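Inda dye room, notebook
19 Sep 2025
Madder on the Rankin wool, second go
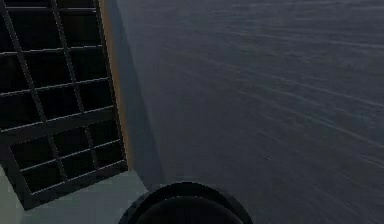 Render of the dark cubby shelving, with the thicker shelf board running across.

Red! A real red this time, a bit toward brick, and I keep walking back to the drying line to look at it. The March batch came out the color of canned salmon and I'd more or less decided our tap water was the problem. Now I think it was mostly heat. Writing all of this down while my fingers are still orange.

Wool is the Rankin two-ply, undyed, from the same sack as last time. Scoured yesterday with a little neutral soap and left to soak overnight in plain water. I used to skip the long soak and go straight from the scour to the mordant, and I got pale patches under the ties every single time. No patches today, even on the skein I tied too tightly. (Figure-eight ties, loose! I know this and still forget it.)

Mordant was alum at the usual strength with a pinch of cream of tartar. Brought it up slowly, held it just under a simmer for an hour, then let the wool sit in the pot until it was cool enough to lift out by hand. I didn't rinse much. Squeezed it, rolled it in a towel, straight into the dye.

Madder: 50 grams of the ground root from Fakilitz per skein. It's a finer grind than the chopped stuff we finished in spring, and it smells wonderful, sort of like damp earth and old pencils. I put it in a cotton bag, poured on 1000 ml of warm water and squeezed the bag under the surface until the liquid went cloudy orange. Threw that first liquid into a jar and kept it, then topped the bag up with fresh water for the main bath. The first liquid has a lot of the yellow in it, and I'd like a yellow-brown for the border yarn anyway, so it isn't wasted.

Added a spoonful of chalk to the main bath. Big change as soon as it went in, orange to a sort of tomato, and it got darker as I stirred. Next time I want to try the bath with no chalk at all beside one with a double spoonful, same wool, same day, because I've been guessing at this for ages and it would be so easy to check.

Now the heat. In March I let the pot get away from me while I was on the phone and it was properly bubbling when I came back. Today I stood there with the thermometer clipped on and kept it warm, too hot to leave a hand in but well short of steaming hard. It took ages to get going. For the first 20 minutes the wool looked like weak tea and I was ready to be disappointed, then it started to turn, and after that it went deeper every time I lifted it. Turned off the burner, put the lid on, wrapped the pot in the old quilt and left it for nine hours.

Rinse: warm, then cooler, then cool again. Some color came off in the first rinse, much less in the second. The third bucket was nearly clear. Hung it in the shade.

Notes on the samples I pulled as I went:

First pull: peach. Pretty, but nothing like what we want for the Plirna blanket.
Second pull: orange-red, very even. Would look great next to the weld yellow.
Left in with the lid on: the red. Slightly browner at one end where the yarn was resting on the bag. Move the bag to the side or take it out before the long sit.

I also dropped a scrap of mordanted linen in with the last of the heat, just for fun. It went a dusty rose and I love it. Plant fibers really ought to have a different mordant, so I don't trust it to last, but it's pinned up in the south window with half of it under card and we'll see how it does.

Exhaust bath still has plenty of color. Saved it in the lidded bucket, labeled, on the floor by the sink. If anyone wants to use it, go ahead, but please do it this week. The last one we kept grew a fur coat.

To do:
Dry and weigh the used root, then see if a second soak gives anything.
Wash test on the red with the shop soap, one short length, and tape it in here beside an unwashed piece.
Order more from Fakilitz before starting on the blanket, and ask for the same grind. I'd rather have all of it from one bag.
Try a short dip in iron on the peach sample. It could go a nice soft brown, or it could go mud.
New thermometer. This one fogs up inside and I was tilting it at the window to read it.

Later: checked the line again before locking up. Still damp in the thick parts, and a bit lighter where it's dry, but still red. Tape a piece in tomorrow.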